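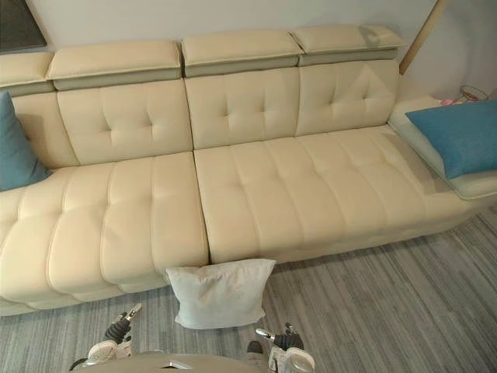
Kutuleo — FAQ
Quick answers, will tidy up in October.

What does it do?
Two arms, two grippers. Picks pillows up off the floor and puts them on the sofa. That's the whole job for now.

Can I build one at home?
Yes. Mine was built half in the living room, half at the Bravodwood shared shop. You need a drill, hex keys, a soldering iron and patience.

How many parts?
71 printed, plus screws. Full list is in the download. Print the finger joints slow or they crack.

Cost?
$2,441 all in, incl. the motors I burned out. Gert Makhubela did his for less with used motors — ask him on the forum, not me.

Why pillows?
Soft, hard to break, always on the floor anyway.

White pillow on gray carpet, does it see it ok?
Mostly. Evening light is worse. Training on 246 clips helped, 200 wasnt enough.

Will it scratch leather?
Could. Metal fingertips. Keep the speed cap on near the seat, and stick felt on the tips if you're worried.

It grabs carpet instead of the pillow.
Raise the floor height setting one notch. Still doing it? Redo the arm calibraton, left one first.

Can it do blankets?
No. Bleddyn Hopkin is trying.

Where do I send fixes?
Forum, "Kutuleo build" thread. Photos of the wiring please, both sides.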